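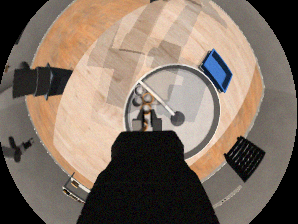

Standing up from a chair without using the hands is one of the oldest tests in rehabilitation medicine, and one of the cheapest. The patient sits with arms crossed, rises to full height, sits again, and repeats until 30 seconds have passed. The score is the number of full stands. Mathias Brunner, a physical therapist at the Stullstead clinic, has run the test for most of his career, and he now thinks the number at the end is the least useful part of it. What he watches is the second rise, when the first surprise is gone and fatigue has not set in. He also watches where the eyes go. Many older patients look down before they move, and what they look down at matters. A round wooden table in two tones, pale beige against orange-brown, with shadows lying across the pale part, gives the eye several edges to sort out, and only one of them is the rim. A patient with reduced contrast vision who reaches for the wrong edge will load a hand that has nothing under it.

That interest in the eyes led to the Duna study, named for the street where the first group met. It enrolled 216 adults over the age of 70, all living at home and all able to walk across a room without help. Half did a standard program of leg strengthening. The other half did the same program with a block of practice in which they stood up while looking at a target, then while turning the head, then in dim light.

Rising from a chair is a short event with a complicated middle. The trunk leans forward, the hips leave the seat, and for a moment the body's center of mass is ahead of the base provided by the chair and has not yet settled over the feet. Muscle strength carries a person through that moment, but timing decides whether the strength arrives when it is needed. The inner ear reports the tilt of the head. Pressure receptors in the soles report the load on each foot. Vision supplies a fixed reference against which the other two can be checked. With age, all three signals become noisier, and the brain tends to lean harder on vision.

This explains a pattern that therapists see often. A patient does well in the gym at two in the afternoon and falls at home at four in the morning. Leg strength has not changed in those hours. The light has, and the visual reference has gone with it. Blood pressure also plays a part, as it can drop on standing after a long period lying flat, and a few medications make the drop larger. Anyone who feels faint on rising should have it measured both lying and standing before starting an exercise program of any kind.

The Duna sessions were held twice a week, with the longer one on Friday. Each lasted 29 minutes, not counting the warm-up. Brunner kept them short on purpose. In an earlier program at Fusonmont, sessions had run close to an hour, and attendance fell away by the fifth week. The shorter format held. Over 13 weeks the two groups logged 661 hours of practice between them.

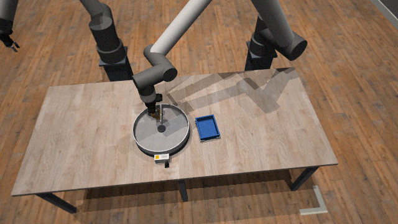 Both groups got stronger, and by similar amounts. The difference appeared in the dim-light test, where the group with visual practice rose more steadily and took fewer corrective steps. Brunner is careful with this result. The test resembled the training, so some of the gain may be simple familiarity, and the study was too short to say anything about falls. He would like the next one to move into ordinary rooms, where the surfaces are less forgiving. A large rectangular table with a pale wood-grain top, standing at an angle to the floorboards on dark metal legs, is a fair sample of the problem. The legs reach down to the same floor where the feet have to go, and soft shadows under the top can hide how far out they stand. A person who sits down at such a table has to find a place for both feet before rising, often without looking.

For people who want to try the basic exercise, the setup is plain. Use a firm chair of standard height with its back against a wall. Place the feet hip-width apart, slightly behind the knees. Pick a spot on the far wall at eye level and keep looking at it through the whole movement. Lean forward until the weight is felt in the middle of the foot, then stand. Pause for two full breaths — the pause matters more than the speed — and sit down slowly.

Five repetitions are enough to begin with. When those feel steady on three separate days, turn the head slowly to one side while rising, then to the other. The dim-light version should be done only with another person in the room. Those with knee or hip replacements should ask their surgeon how far forward they may bend.

Brunner's next group starts in January with a colleague, Hubmann, handling the home visits. She plans to measure the light level beside each bed before anyone does a single stand.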